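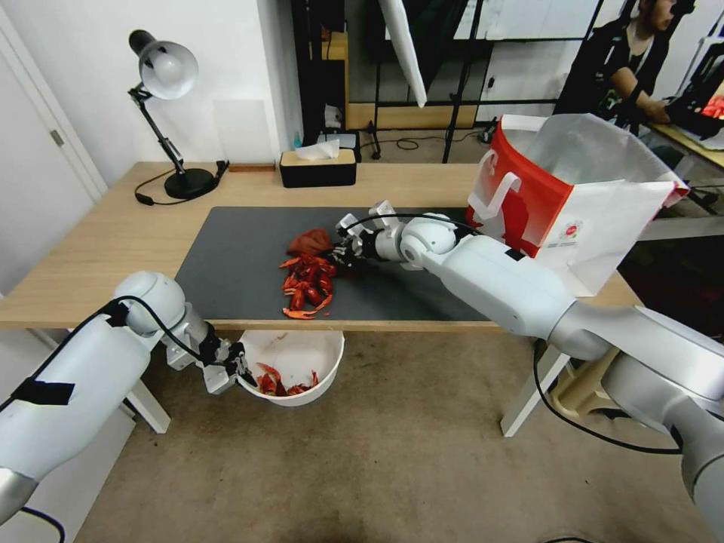 There are two kinds of people at a crayfish lunch: those who peel as they go and those who peel the lot first and then eat like royalty. I'm the first kind, which is why my side of the table always looks like a crime has been committed against a reef.

September is when I give in and buy them. Two kilos this year, from the fish counter at Tirent, where the queue was 17 deep and everyone in it was pretending not to look at the oysters. I used to cook them in the kitchen and carry them to the dining table like a civilised person. Then we got the dining table re-oiled. Now they're eaten at the desk, on the big grey mat, which cost 20 dollars and has survived worse.

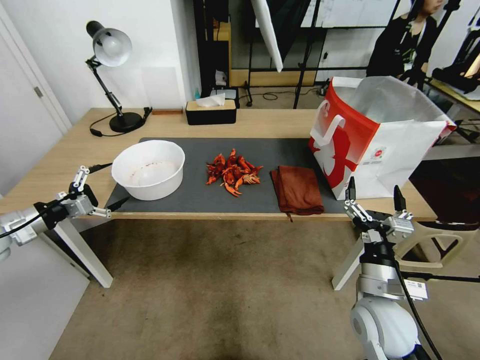
Shells on the mat, bowl to the left, rust-coloured towel to the right.

A word on the towel. Paper serviettes are useless against crayfish – they dissolve, and then you're wearing them. One proper towel, folded, in a colour that already looks like the stain. I've washed mine at 60, at 90, and once by accident with a load of whites, and I'd rather not discuss the whites.

The bowl should be plastic, deep and bigger than you think. My good ceramic one from Aigner came out once, and smelled of lemon and low tide until Christmas. Stand a paper bag at the end of the table too, open and within reach. The shells go in the bag, the bag goes straight out to the bin, and the bin goes out that night. Leave it until morning and the neighbours will form a view.
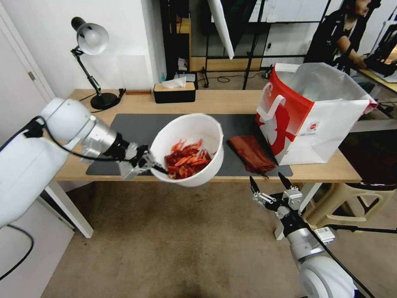 A bowl of crayfish, whiskers and all.

Next year I might try prawns. The shells are smaller and so is the argument over who wipes down the lamp.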